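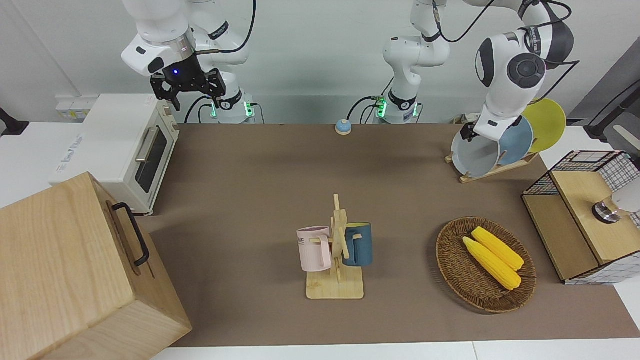
Urno bench: relabeling idle-arm segments

The February training run on the Urno two-arm bench tested one change to the data pipeline. In most kitchen tasks only one arm does the work while the other holds position, and until now the policy was trained on the held arm's commands with the same weight as the moving arm's. The new method, internally called Niltex, detects hold segments per arm and masks their action loss, keeping only a small penalty on drift from the hold pose.

Training data was 3,000 teleoperated episodes of tabletop kitchen tasks: plates in and out of a rack, mugs on and off a tree, items moved between a tray and a toaster oven. Object positions were varied between episodes. Both policies used the same network, the same camera views and the same number of gradient steps. The baseline is the Urio checkpoint from the previous release.

Plate removal was the main evaluation task. The gripper has to take the front plate by its rim without disturbing the plates behind it. Each policy was given 10 trials from matched starting layouts. The Niltex policy completed 9 and Urio completed 8, a difference too small to support any claim about success rate. The clearer effect was in the idle arm. Under Urio it made slow, unprompted movements toward the table during long reaches by the other arm, and operators had to stop trials for clearance. Under Niltex it stayed at its hold pose.

Two limits should be noted. Hold detection uses a fixed velocity threshold, so very slow deliberate motion gets masked along with real holds - final alignment over a mug peg is the usual case. The drift penalty was also tuned on one bench and may not transfer to arms with different joint friction.

A learned detector is in progress. The masking code and segment labels are on the Niltgate share, with the evaluation layouts in the same folder. Groups training on their own bimanual data should rerun the threshold sweep before using the default value. Questions can be brought to the Friday data call.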